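Section 4. Moving an Older Desktop Computer to a New Desk or Room

Read this section through once before you unplug anything. It covers full-size tower computers. For laptops and all-in-one models, see Section 5.

What you need

A soft cloth, a roll of masking tape, a pen, and a sturdy box with padding. A Stellwood size 40 carton fits most towers with room for padding on every side.

Before you start

1. Save your work and close all programs.
2. Copy anything you can't replace to an outside drive. Store that drive in a separate box.
3. Shut down from the menu. Do not hold in the power button.
4. Switch off the power strip and pull the computer's plug from the wall.

CAUTION: Never open a computer case while it is plugged in. Do not open the power supply itself at any time.

If the computer has a large add-in card, take it out and pack it separately. Lay the tower on its side and remove the side panel first.

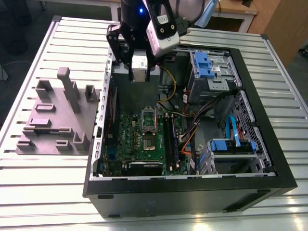 Stellwood, March

Revised by Tzu-hsuan Huang for the Wukilham Office Moving Guide. This printing replaces the loose sheets handed out with order form 221.

Labeling the cables

5. Wrap a strip of tape around each cable, near the plug.
6. Write the same letter on the tape and on a second strip placed next to the port. Use A for the monitor, B for the keyboard, and so on.
7. Unplug the cables one at a time. Pull on the plug and leave the cord slack.
8. Coil each cable loosely and put it in a bag marked with the name of the desk.

NOTE: Some monitor plugs have a thumbscrew on each side. Loosen both before pulling.

Packing the tower

9. Check the inside of the case for loose screws and remove any you find.
10. Put the side panel back on and tighten its screws by hand.
11. Line the bottom of the carton with padding. Stand the tower upright in it and fill the gaps until it can't shift.
12. Write UPRIGHT on two sides of the carton. 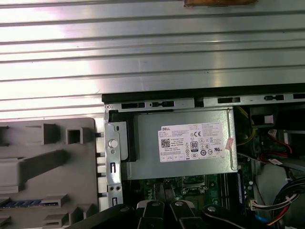 Fig. 4-2. Desktop tower with the case open.

In the vehicle

13. Load the tower last and take it out first.
14. Keep it off the floor of an open truck bed. A back seat with a belt across the carton works well.
15. Do not stack anything on top.

Motolari carts are rated for 100 pounds on the lower shelf and 40 on the upper. Put towers on the lower shelf.

Setting up again

16. Leave the computer in its new room for a few hours if the weather is cold.
17. Place it on a hard surface, with a hand's width of space behind it. Carpet can block the vents on some models.
18. Match the letters and reconnect the cables. Plug in the power cord last.
19. Turn on the monitor, then the computer.

If the screen stays blank, shut the computer down, unplug it, and check cable A at both ends. If you removed a card, check that it is pushed all the way in. For other problems, turn to the Gunnlaugsson checklist at the back of this guide.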